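Tolerances belong on the drawing

The argument against writing tolerances on every dimension is usually one of effort. A drawing with 30 dimensions takes perhaps an hour longer if each is given its own limits, and most of those limits will never matter. The usual answer is a note in the title block giving a general tolerance for anything not marked otherwise. I think this note does more harm than any other line on the sheet, and that small workshops in particular should stop using it.

A general tolerance is a statement about the maker's normal practice. It was sensible when the person who drew the part and the person who cut it worked in the same building. It told the machinist to work as usual, and both of them knew what usual meant. Once the drawing leaves the building, the note turns into a number with no thought behind it. The supplier reads 0.2 mm on a bracket edge that touches nothing and 0.2 mm on a bore that has to take a bearing, and has no means of telling which was meant.

Rüdiger Brandes, who ran incoming inspection at Welberg for many years, kept a record of rejected parts and the reason for each. In one year he logged 2,772 rejections. When he went back through them with the assemblers, a large share had been outside the general tolerance on a feature where it had no effect on fit or strength. Those parts were scrapped or reworked at full cost. In the same year the line stopped several times over parts that had passed, because the bores were within the note and too loose for the job. The note had failed in both directions and the inspection had been carried out correctly throughout.

Kanako Aoki has put the opposite case to me more than once. She holds that a draughtsman made to choose a limit for every feature will choose badly, copying the tightest figure across the sheet to be safe, and that the price will go up. I accept that this happens. At Nerier we had quotes come back a third higher after the first month of doing it. The remedy was to send the drawings back to the people who had made them and ask what each tight limit was for. Where they could not say, it was opened up. By the second round the quotes were below where they had started, as the suppliers could see which surfaces could be left as they came off the saw.

There is a second objection, that modern processes hold size well enough for the question to be out of date. They do not. A printed part shrinks as it cools, and differently along its length than across it. A hole printed upright will measure differently from the same hole printed on its side. A general note written for milling means very little here, and a thread or a socket wants its own limit and a stated direction of build.
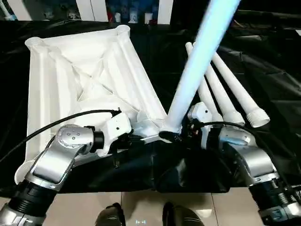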